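October 9, 2024

Slept badly, up early, two letters answered before breakfast. The rest of the morning went to the work surface, which I have been putting off since August. The woven panels behind it are holding up fine, all that magenta and teal. The pale top is the trouble, scuffed and stained.
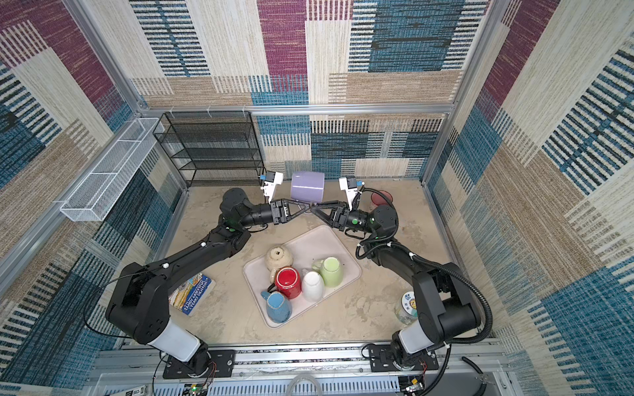
I tried the Tastelow paste on a corner at home last night and it left a haze, so I'm going back to plain soap. Over 21 dollars for that tub. The rough, flaking streak will need more than soap — a scraper, maybe, and then some kind of sealer. The Suvari catalog has two that might do. The white tray can go in the sink with everything else.

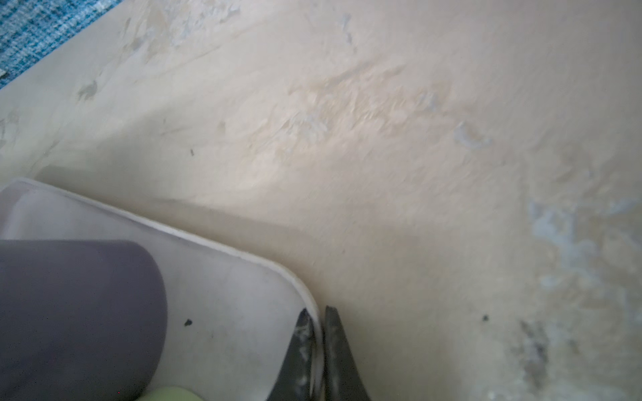 Called Panetti about the sealer and was on hold for most of a cup of tea. They close at 4 now. The cream mug has a brown film right up the walls and specks in the bottom, coffee grounds I think. Baking soda usually takes that off.

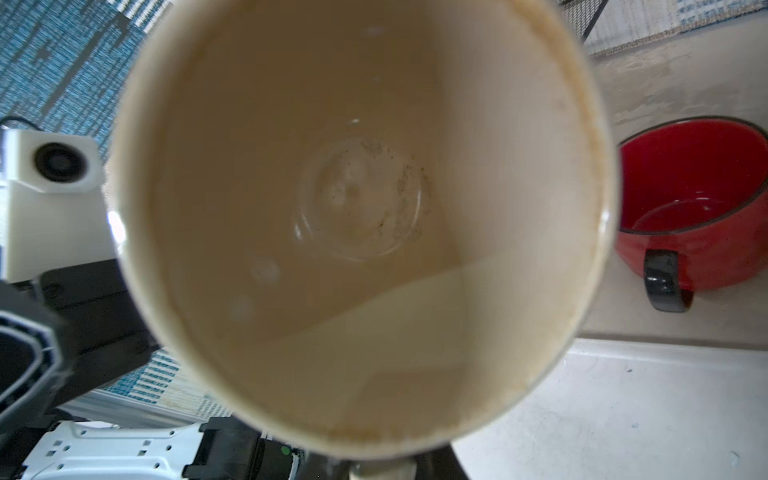 Need to buy more of it, and a new sponge. Soup for supper. Rain after dark, and I still have to call Yagi back about the shelf brackets.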